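Search products... Search Enter a keyword

Prerach Wrist Recording Kit

The Prerach collects grasping examples for people who would like their robot to learn from something better than optimism. A small camera rides at the gripper, an operator steers, and Ekora's Brumum software files each attempt with its finger positions. It weighs 277 grams and records 60 frames per second - the operator's sighing is not saved.

Small targets are where training sets usually run thin. A lilac figure about the size of a bead, on a scuffed gray-green surface, with both fingers still spread, is a perfectly respectable start to an episode.

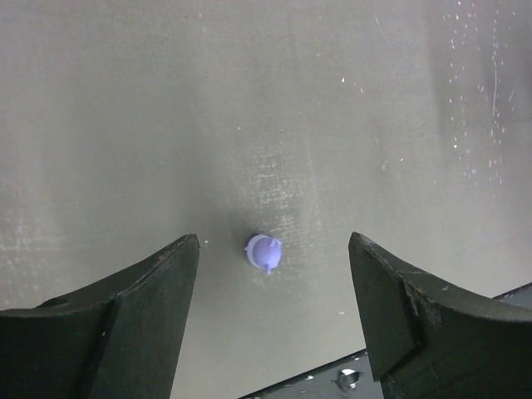
Can I keep the failed attempts?
Brumum saves them by default under their own label, and you can leave them out at export.

Supplied with a 174 cm cable and the Conceição mounting plate. Storage holds over 90 minutes. Replacement fingers sold separately, naturally.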